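# Quiet Hours and Noise Complaints: Frequently Asked Questions

*Revised 2022-03-02*

**What are the quiet hours in the Hviid district?**

Quiet hours run from 10 p.m. to 7 a.m. every night. During these hours, sound from a dwelling must not be audible 100 feet from the property line. The same limit applies to shared yards and rooftop decks.

**Who receives my complaint?**

Complaints made by telephone go to the night desk. Complaints made through the Forka online form are read the next morning by the Neighborhood Standards Office, which is headed by Inger Frandsen. Please use the telephone if the noise is still going on.

**Will my name be given to my neighbor?**

No. The officer who visits the address will state only that a complaint was received. Names may be released if a citation is contested in court.

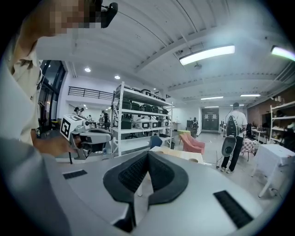 Noise from daytime work is covered by a separate section of the ordinance. Powered equipment may be used outdoors from 8 a.m. to 8 p.m. Holding a tool at chest height, as the person in the beige short-sleeved shirt is doing, is not regulated in any way; the ordinance is concerned only with the sound that reaches neighboring homes. Residents who plan work outside the permitted hours must apply for a variance at least two business days in advance.

**What are the penalties?**

A first violation results in a written warning. A second violation at the same address within 12 months carries a fine of up to $100. Landlords receive a copy of each notice.

**Are some streets patrolled more often?**

Yes. In February the office received 33 complaints, of which 22 came from the blocks between Jolel Street and Trokton Park. Evening patrols on those blocks have been extended until 2 a.m.

**How do I appeal a citation?**

Appeals must be made in writing and addressed to the hearing officer, Oddur Eskildsen. Include the citation number and a daytime telephone number. The fine is not due while an appeal is pending.

**Does the ordinance cover barking dogs?**

Barking is handled by Animal Services under its own rules. The night desk can transfer your call.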